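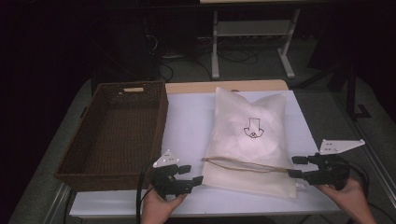

Tahsin and Malsha Cassim have not bought a roll of cling film since April, and their kitchen bin now goes out once a fortnight. They are one of 90 households in Siriwardena that signed up to shop at Rernel, the refill store on the corner of the old market square. Most of what they needed for it they already had in a cupboard. A shallow brown woven basket and a cream drawstring bag will carry a good part of a week's dry goods, and the rest goes in jars.

The shop opened with seven bins along one wall: rice, red lentils, oats, plain flour, sugar, pasta and salt. Anjana Abeysekara runs it with one part-time assistant. Before that she worked in the office of a packaging wholesaler, where she spent most of her day ordering plastic tubs.

"People expected a lecture when they came in," she says. "I sell rice. If they want to bring it home in a carrier bag, I weigh the carrier bag."

Customers weigh their containers empty, fill them, then weigh them again at the till. Prices are per 100 grams, written in chalk. Lentils are cheaper than at the supermarket on the ring road. Pasta costs more, and Abeysekara doesn't pretend otherwise. She buys it from a small mill and the mill has put its price up twice.

The question for most families is whether it saves any money. Malsha Cassim kept her receipts and found the answer depended on what she cooked. Weeks with plenty of curries came out cheaper. Weeks when the children wanted cereal did not. What did change was the amount thrown away. She used to buy a full bag of chickpea flour for one recipe and find it at the back of the shelf a year later. Now she buys two cups' worth.

Cloth bags bring their own problems. Flour works its way through a loose weave, and sugar will find any gap in a seam. Tahsin washes theirs inside out at 40 degrees and dries them on the line, and never puts them away until the seams have dried, after losing a batch of oats to mould in the first winter. For flour they use a jar with a clip lid.

Kavinda Sarkar lives two streets away and gave up after a few months. He works shifts, and the shop closes at half past five. "I'd get there and the shutters were down," he says. "Then I'd go to the supermarket anyway, with a bag full of empty jars." He still goes in for spices, which he buys a spoonful at a time.

Rernel took 513 separate orders in its best month and has 884 names on its mailing list. Abeysekara would like a late opening one evening a week, but has yet to find anyone to staff it. An eighth bin, for brown rice, is on order.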